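# The back room in Lanbridge, ceiling and lights

December 2, 2019

We rent this room in Lanbridge since June, and many friends asked to see how it looks. It is not a big room. The ceiling is what I like the most.

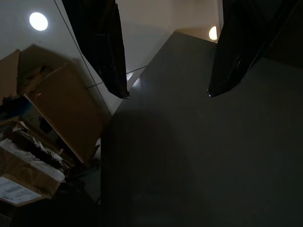
The color of the walls took us a long time to decide. We tried two samples from the Dizon paint shop. The first was too yellow in the evening, so we chose the second, which is called Uva on the can. I am still a little surprised by this name for such a pale color.

**The lights.** They are round, set into the ceiling, and they do not match. One is bright white, the other is smaller and its glow is softer and more yellow. My wife wants both the same. I like the warm one for reading.

**The gray surface.** It is very dark, almost like charcoal. Dust is easy to see on a color like this, so I keep a cloth near. Where the light reaches it, the gray becomes a little lighter, and in the shadow it is nearly black.

**What it cost.** The paint and the brushes were 197 dollars together. The new lamp for the corner, model Elley, is ordered but did not arrive yet.

I will add more pictures when the lamp is here. If you know a good way to clean dark furniture without leaving lines, please write to me.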